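How to fold a shirt so it stays folded

Posted 2024-10-06 in Household

There are people who fold a shirt by laying it on the bed, looking at it for a bit and then rolling it into a ball. I was one of them until my mid-thirties, and I had a perfectly good life, apart from the job interviews.

What follows is the method I learned from Sylvain Ferrand, who ran the menswear floor at Gronow in Clitby when I had a December job there. He folded as other people breathe, and he refolded mine while I was still holding them.

What you need

A flat surface at hip height. The bed is too low and too soft, and you will end up lying on it.
A shirt, clean and fully dry.
A piece of stiff card the size of a magazine, if you want every shirt the same width. The back of a Cultico calendar is ideal, and the front will do if you have gone off the months.

Step 1. Button it up

Top button, middle button, bottom button. Sylvain did every one. I have tried it both ways and the shirt doesn't seem to know. T-shirts can skip this step and feel smug.

Step 2. Face down and smooth

Lay the shirt on its front with the collar away from you. Take hold of both side seams near the hem and give a short, firm tug outwards, then do the same at the shoulders. Most of the creases people blame on their iron were put there by leaving this out.

Step 3. Sides in

Put the card in the middle, just under the collar. Bring one side over it, lay the sleeve straight down along the body, then do the other side. If the sleeve sticks out at the bottom, turn the cuff back up. If both sleeves stick out at the bottom, you have very long arms, and I expect you knew.

Step 4. Up from the hem

Slide the card out. Fold the bottom third up, then fold again so the hem sits just below the collar. Turn it over. It should look like something you'd pay for.

Storing them

Stand them on edge in the drawer like books. Stacks look lovely until you want the one at the bottom, which you always do. My drawer holds 20 this way, and over half of them are blue, a matter I have stopped discussing at home.

For jumpers, use the same folds but leave out the card. Linen will crease whatever you do, so fold it quickly and think about something else.

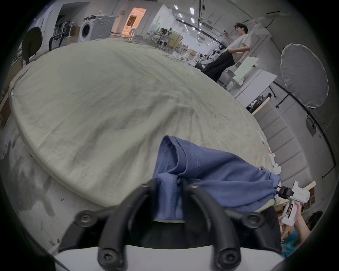

Socks are a separate page, and a longer one than I meant it to be.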